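## Numdale wallpaper paste, 259 g packet

I've been selling this paste in the shop for 14 years and it's still the one I use at home, so forgive me if I go on a bit. It comes as dry flakes in a paper packet. You tip it into a bucket of cold water, stir like mad, leave it for 30 minutes and stir again. Lumps at the start are normal! They go if you let it stand the full time.

I like it for big floral papers most of all, as it stays slippery long enough to slide a drop up or down until the petals meet. My first go at a large pattern was in our box room, with a much cheaper paste that grabbed the moment it touched the wall, and I ended up with half a stem going nowhere behind the door (it's still there, behind a coat).

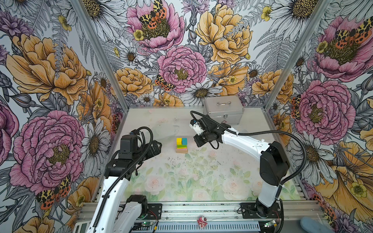
*Large illustrated florals on three sides, with a little stack of toy blocks in the middle.*

One packet does 6 rolls of ordinary paper. Heavy or embossed papers drink more of it, so mix it thicker and buy a spare. Lotte Verbeke hung her whole stairwell with it last September and rang me afterwards to ask for more, which I took as a good sign.

A few things people ask me at the counter:

- **Paste the wall or paste the paper?** Either. Check the label on your roll and go with that.
- **New plaster?** Let it dry out properly, then brush on a thin coat of the paste first and leave it overnight.
- **Does it keep?** Mixed, a couple of days with a lid on. Dry, for ages, as long as the cupboard isn't damp.
- **Splashes on the front?** Dab with a clean wet sponge straight away. Don't rub, especially on dark inks.

We also stock the Smits pasting brush, the wide one, and it's a lovely thing to use with this (rinse it the same evening or you'll be sorry). Orders go out from us by ordinary post, and if you're unsure how many packets you need, send me your wall sizes and the pattern repeat and I'll work it out for you.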